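Clukham workshop notebook
January, started 9:40 a.m.

Cable day! I've wanted to do this since before the holidays. The drawer under the Isetti shelf stopped closing in December and the only way to get a network cable out of it was to lift the whole nest and shake. So everything came out, and the big wood table got the job. It is such a good table for this, long enough to spread out on and light enough in color that you can spot a small black lead lying on it.

Plan for the day: untangle, coil, tie, bin. Blue bin for the short black ones, the clear greenish bin next to it for the light-colored ones and anything too long to sit well in the blue. 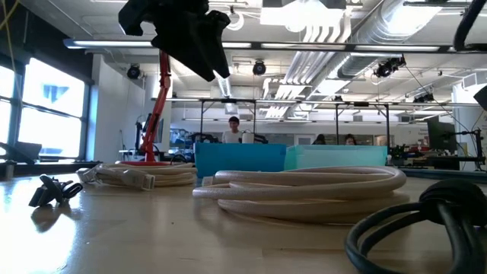 Photo: Clukham workshop, bench notes

Coiling. The thick cream one is my favorite thing in the building right now. It wants to stack up on itself and it stays where you put it. The thick black one is the opposite, springy and stubborn, and I ended up passing the end through the loops at the top to hold it. Not pretty, but it travels well. For the thinner white ones, over-under every time, please. I know over-over is faster. It also puts a twist in the cable that you meet again in March when you throw it across the floor and it curls back at you.

Loop size: two hand widths for network cables. The short black leads don't want a round coil at all, just fold them long and narrow and tie in the middle.

Wiped the table down between batches. There was grit from the Lungu job in the seams and it had been getting into the connectors. A damp cloth, then a dry one, going with the grain.

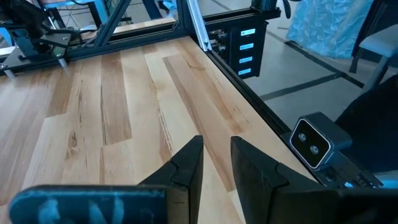

The boards came up beautifully, by the way. I'd forgotten how much the strips vary, some almost cream and some properly honey brown, with a few little knots. I'd like to oil it again before spring if we can give up the table for a night.

Second batch after lunch. More whites than blacks, as always. Checked the clips on each plug before coiling (five broken, set aside for new ends) and kept the connectors on the outside of the coil so you can read what you've got without opening it up.
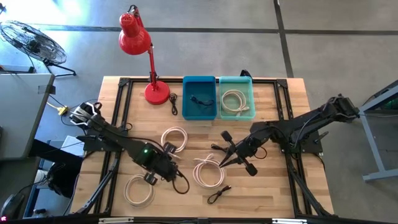
Things to sort out

- Ties. We're almost out of the soft ones. Skirkari order form is on the clipboard, I put down a pack of 90.
- The clear bin is the winner. You can tell there's something in it from across the table, light or dark, though not always what. Label on the short side, then.
- Red desk lamp stays at this table. It reaches well out past the base and it's great for looking into plugs.
- Windows. By 3 in the afternoon the glare on the left half is strong enough that white cable on pale wood gets hard to see.

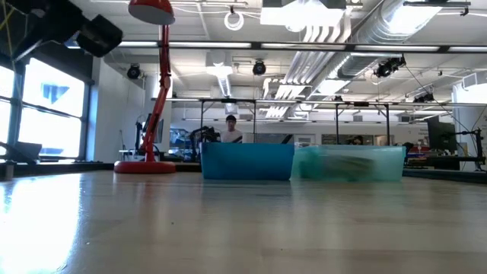 So next time I'd start at the window end in the morning and work to the right as the sun comes around. Might try a dark mat under the whites too, there's an offcut behind the Isetti shelf that would do.

Still to go: the power leads, and whatever is in the shoebox marked MISC. Really looking forward to the shoebox. Drawer closes with one finger now, go and try it.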